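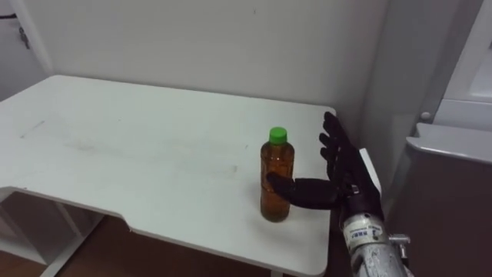

*The green-capped bottle on the white table, filled nearly to the shoulder*

Hi all,

Trinidad, thank you for asking about bottles, I've been hoping somebody would! Answers in between, as usual on this list.

> On a November evening Trinidad Barrientos wrote:
>
> My iced tea concentrate tastes fine but I never know what to keep it in. The jars drip down the side and the big jug hogs the fridge door. What shape do you all use? And how full do you go?

Straight sides and a narrow neck, every time. I used jars for years and wiped the shelf every morning, and a narrow neck pours so much more neatly (try it over a small glass and you'll see). Straight sides also mean you can stand several in a row without losing half the door to odd gaps.

I like clear plastic best. You get that lovely amber-brown color with the light coming through, and you can tell at a glance how much you have left. Mine are 515 ml, a nice size for two of us over a weekend.

As for how full, I stop just below the shoulder. Any higher and the first pour glugs all over the place. If you plan to shake it, leave a little more room.

> Do you color-code the caps? Evaristo said someone here does.

That would be me! Bright green is plain black tea, and I've got yellow ones for the batches with lemon. I used to write on masking tape and it always came off in the fridge. The caps are screw caps, and I bought a bag of 30 so I'd have spares when one rolls under the stove.

My current batch is 80 grams of sugar to the liter, steeped overnight in the fridge and strained twice through a cloth. Evaristo, did you ever try it with the orange peel? I want to hear how that came out!

Yusuf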